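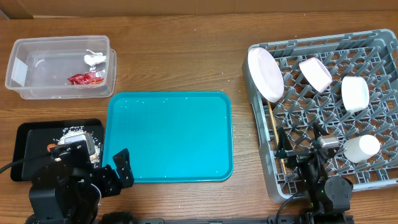 Dec 8, 2019

Subtitle bench, Umero restoration, reel 3 onward

Good day today! The drift in reel 3 is gone and I finally understand where it came from, so I'm writing it all down before I forget the order of things.

Where we were: the new scan of Umero played fine against the old subtitle file for the first 11 minutes, then the lines started showing up late. By the scene in the ferry ticket office the delay was long enough that you'd read the answer after the next question had been asked. I had been treating this as a frame rate problem (24 against 25, the usual suspect) and had stretched the whole file twice. Both times the opening went wrong and the ending went wrong in the other direction, which should have told me something much sooner.

What it is: the old file was timed to the television cut. The television cut drops a short piece of the harbor walk, and it also drops a few frames at every reel change. So the delay comes in steps. Between steps the timing is perfect, and I mean perfect, I laid the waveform next to the cue list and the in-points sit right on the first consonants. Whoever timed that file had a wonderful ear.

Method, for anyone who picks up reels 5 and 6:

Make a copy of the cue list and leave the original alone. Find the last cue before the reel change that feels right and the first one after that feels wrong. Play both with sound only, no picture. Measure the gap on the second one and shift everything from there to the end of the file. Then go on to the next reel change and do the same again. Do not stretch anything. I had to say that to myself out loud.

I shifted reel 3 at two points and reel 4 at one. Reel 4 took no time at all once I knew what I was looking for.

The harbor walk is the real treat. It has never had subtitles, as far as I can find, and there is dialogue in it — 14 lines, most of them between the two sisters. It changes how the last act reads! In the television cut the older sister's decision to sell the boat comes out of nowhere, and I always took that as the film being a bit cold. In the long cut she practically announces it, in the middle of a joke about herring, and the younger one misses it completely. I watched it four times and grinned every time.

Draft translation of the 14 lines is in the Umero folder, marked as draft. Open questions:

Line 6, the herring joke. A literal version is not funny and runs too long to read. I have two shorter versions in there, I like the second.

Line 9, she uses a nickname for the boat that comes back later in reel 6. The old file translated it there as "old girl." I'd like to keep that and match it here, but check reel 6 first to see if it gets in the way of anything.

Line 12 is half buried under a gull. I hear "before the ice," could be "before the price." Fresh ears please. Headphones, the closed pair.

Reading speed: the harbor lines are quick, and three of them go over our limit. I merged two and let the third stand. Cutting words from that last one takes the sting out of it, and the shot holds long enough afterward that the cue can hang on a little.

Software notes. The Hinik timing tool chokes when the cue list goes past 1000 entries. It doesn't crash, it just stops saving and says nothing. I lost an hour to that in May and nearly lost another today. Split by reel, always. The export to the Miettinen player works again after the update, italics included, though it still eats the music notes around the song in reel 2. I typed those back in by hand.

Color, not my job but noting it: on the projector the night scenes in reel 4 look greener than on the monitor. I had the lamp at 70 percent, so try again at full before anybody worries.

Title card: the long cut has a different opening card, with the director's first title for the film, Munura, in smaller letters under the main one. I left it untranslated. It's the name of the island and it gets said in the first line of dialogue anyway. It does mean our first cue now overlaps the end of the card, so I nudged that in-point later by eight frames.

To do next:

Reel 5, same method
Check "old girl" in reel 6
Line 12, second listener
Song in reel 2, compare with the sheet in the blue binder
Back up the cue lists to the second drive (done for 1 to 4)

I can't wait to see the harbor walk on the big screen with the lines in place. Reel 5 is loaded and ready to go.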